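Packing and Customs Paperwork for Small Household Moves Abroad
Student project report, Logistics and Trade course
1 March 2020

1. Background

People who move to another country with only part of a household often find that the usual services don't fit them. A full container is too big, and airline baggage is too small. Our group looked at the option in between, where several customers share one container and each pays for the space used. In the trade this is called groupage.

We wanted to know two things. First, how the quoted price compares with what the customer pays in the end. Second, which parts of the paperwork cause the most delay at the port of arrival.

2. Method

We worked with records from Hamgate, a small moving firm that ships household goods overseas. The firm gave us access to 654 closed files with the customers' names removed. A file was used only if it held the first quote, the packing list, the customs form and the final invoice. We read each file twice and entered the results in one spreadsheet.

We also asked two other firms, Trevetti and Dellanach, for their standard quote forms and packing instructions. Both sent them. Neither shared customer files, so the figures in this report come from Hamgate alone.

3. Quotes and final invoices

The final invoice was higher than the quote in roughly 30 percent of the files. The most common cause was volume. Customers estimated their own volume on a web form, and the crew then measured more on packing day. Bicycles, floor lamps and garden furniture were left off the form again and again.

The second cause was port storage. Hamgate's terms allow eight free days after arrival, and storage is charged by the day after that. The quote form mentions this on its last page, in smaller type than the rest. Trevetti puts the same kind of charge on page one. Dellanach leaves it out of the form and covers it in a separate terms sheet.

4. Wood and other checked materials

Wood came up more than we expected. Many countries inspect untreated wood, and the rules for crates and pallets are different from the rules for furniture. A crate normally needs a treatment stamp. A finished table normally doesn't, but the inspector may still ask what it is made of. Packing lists that said only "wooden item" were questioned more often than lists that gave the type of wood and the finish.
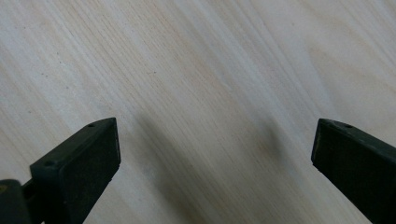
5. Paperwork delays

We sorted the delays by the document involved. The packing list was first, followed by proof of residence and then the passport copy. Typical problems with packing lists were boxes marked "miscellaneous," missing values for electronics, and box numbers that didn't match the labels.

Proof of residence was a different kind of problem. Some customers shipped before their permit was issued, and their goods waited at the port – with storage charges – until it came through.

6. Limits of the study

All the files come from one firm, and most of the moves started in the same region. Duty rates also changed in several countries during the period, and we didn't adjust for that. Customers who canceled after getting a quote aren't in the files at all.

7. Suggestions

The web form should ask about bulky items by name. The storage charge should be on the first page of the quote. The packing list template should have separate columns for material and value, and it should not accept "miscellaneous" as an entry.

Hamgate plans to try a new template in April. The course project ends before then, so the results will not be part of this report. The spreadsheet and our coding notes are stored in the Mac Carthaigh project folder on the course server.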